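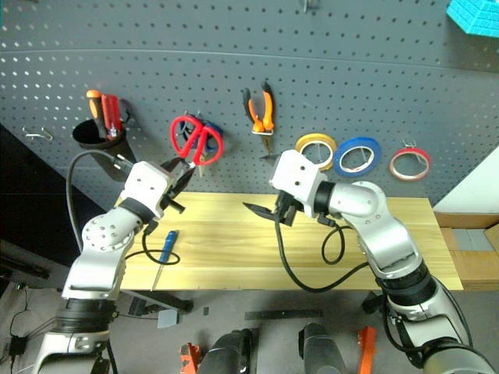 Section 4. Mounting the Daston Wall Panel

Read this section through once before you drill. It covers hanging the panel on a finished wall, fitting hooks and cups, and loading the panel. Assembly of the Daston bench is in Section 3. If you are mounting the panel on bare masonry, use the Flarneck anchor set and follow the sheet packed with it.

4.1 Before you start

You will need a drill, a level, a stud finder, a pencil, a tape measure and a Phillips screwdriver. The screws, spacers and washers are in bag C. A second person is needed for steps 5 and 6.

Caution: Check for wiring and pipes behind the wall. Do not drill directly above or below an outlet or a switch.

Note: Panels shipped before January have two spacers fewer in bag C. The missing spacers are for the middle of the top edge. Write to Clurkalo parts service and they will be mailed to you at no charge.

4.2 Hanging the panel

1. Place the bench where it will stay and level its feet. Mark the height of the bench top on the wall, then pull the bench away.

2. Measure 40 mm up from the mark and draw a level line. This is the bottom edge of the panel. The gap leaves room to wipe down the back of the bench and to pass a power cord behind it.

3. Find the studs and mark their centers along the line. The panel must be fixed to at least two studs. Drywall anchors alone are not enough.

4. Drill pilot holes at the marks. Use the bit size printed on bag C.

5. Lift the panel to the line. Have your helper hold it while you place a spacer behind each fixing point. The spacers keep the panel off the wall so hooks can pass through the holes.

6. Drive the bottom screws first, but leave them a half turn loose. Check the level again, drive the top screws, then go back and tighten the bottom ones.

7. If you are fitting a second panel, butt it against the first and repeat steps 3 to 6. Leave the joint screws loose until both panels are level -- the holes on either side of the joint have to line up or wide accessories will not seat.

Caution: Do not overtighten. If the panel bows in at a screw, back the screw off until the face is flat.

4.3 Fitting hooks and cups

1. Hold the hook with its tip pointing up and push the upper prong into a hole.

2. Swing the hook down until the lower prong enters the hole beneath it.

3. Press on the locking clip if your hook has one. Yook hooks do not use a clip and are held by the weight of the tool.

4. Hang cups the same way, using both prongs. Pull forward gently to check that the cup is seated.

Put long-handled tools in cups near the sides, and keep the middle of the panel for things you reach for most. Sharp tools go in point down. Leave a few hooks free. Most people move everything once or twice in the first month, and it is easier with some space.

4.4 Load limits

Single hook: 700 g
Cup: 700 g
Shelf, 200 mm deep: see the label on the underside

The limits apply to a panel fixed to studs. Heavy items such as clamps and planes should hang in the bottom rows, close to a stud.

If you have patched or filled the wall, wait 72 hours before loading the panel.

4.5 Care

Dust with a dry brush. For grease, use a cloth with a little dish soap, then a clean cloth. Do not use solvents on the face. Check the screws twice a year and after moving the bench.

Section revised February 17, 2018. Text: Aba Asante.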